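Skurkance Oval Bread Basket

We love a basket that goes straight from the counter to the dinner table, and the Skurkance does it all week long! Weight is 378 grams, so it's easy to pass around (even full of rolls).
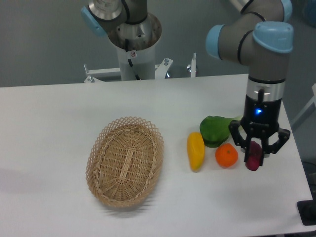 Can I wash it in the sink?
A quick rinse in cool water is fine, then let it air-dry for 2 hours away from the heater.

Crumbs shake right out over the trash, and a soft brush gets the rest. We line ours with a Hamdy linen napkin when the biscuits are hot.
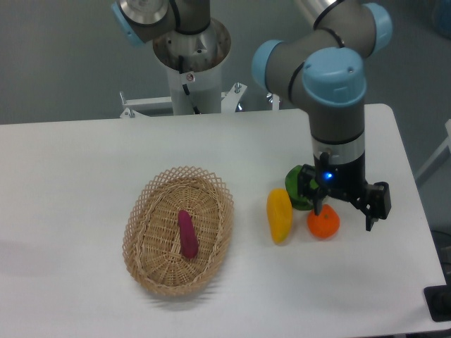 It also stacks with the other Cirkano ovals, so a set of 2 takes up one spot on the shelf. Ships from Pemville, item 83.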